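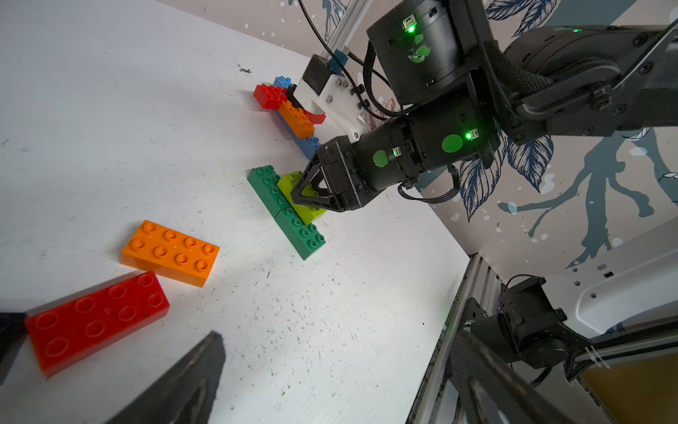

Sorting a big bin of toy bricks goes faster if you do it on a table with a plain top. Dump out only as much as you can spread in a single layer. On a white top the colors are easy to tell apart, and it doesn't matter if the surface is scuffed — ours has specks and scratches all over it. Start with the large bricks, like the loose orange and red ones with eight studs each. They are the ones you will reach for most when you build.

What you need

A table, a dish towel, a bowl, and 6 shallow boxes with lids. Shoe boxes are fine. I use the low Noltulent boxes because they fit under the bench. Our bin holds roughly 700 pieces, counting the small ones.

Step 1. Take apart anything still stuck together. Stacks of two or three bricks come apart if you rock the top one toward its short end. Don't use a knife. It leaves nicks in the edge and the brick never sits flat again.

Step 2. Pull out everything that isn't a brick. Wheels, figures, and stray puzzle pieces go in the bowl for now.

Step 3. Sort by size first, then by color if you have the patience. Small children look for a color, older ones look for a shape. Ivar Engebretsen, who runs the toy library in Arnolen, sorts by shape only and keeps long pieces in their own box.

Step 4. Wipe each pile with a damp towel before it goes in. Bricks that are sticky inside need warm water and dish soap. Let them dry overnight, studs up, on the towel.

Step 5. Label the short end of each box, not the lid. Lids get swapped.

If a box won't close, split it by color. We had to do that with the long bricks in September.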